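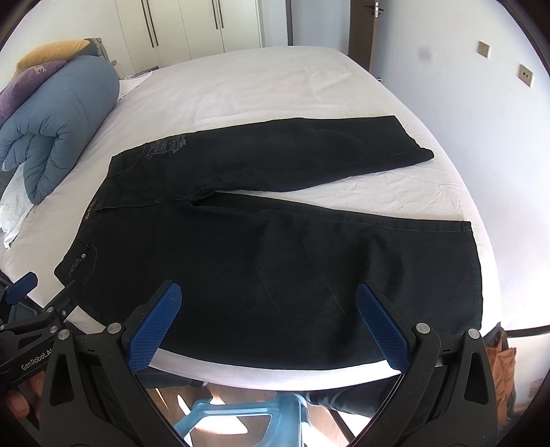
Trurnar Fold
Grasp planning and garment state software for two-gripper work

Trurnar Fold takes wrist camera video, estimates how a garment is lying, and returns a ranked list of grasp pairs for a left and a right gripper. It is developed by Flarkbridge and runs on a single workstation under Linux.

State estimation
The estimator labels hems, waistbands, seams, pockets and fold edges, and keeps a confidence value for each. Labels persist for 60 video frames after a part goes out of sight. The limit can be changed in the settings file.

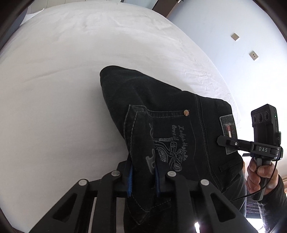 Dark denim is the hardest class for the edge detector. Fold edges on black cloth give little contrast, so the planner leans on stitching and on trim. Pale seam thread, a metal rivet or a patch at the waistband can each serve as an anchor point. A pinched fold, with a pad pressed on either side of the cloth, is stored as one grasp with two contact faces. Embroidered lettering is masked by default, as its strokes were being read as seams in version 1.

Planning
Output rate: 28 Hz
Maximum garment length: 900 mm per view; longer items are stitched across views
Grippers per session: 2
Export: CSV, JSON

Known limits
Sheer fabrics are not supported. Strong sunlight on the work surface lowers hem confidence.

Licences
Single seat and site licences are sold through the Nudley office. Technical contact: Nkechi Oyelaran. Training and integration: Ikechukwu Danladi.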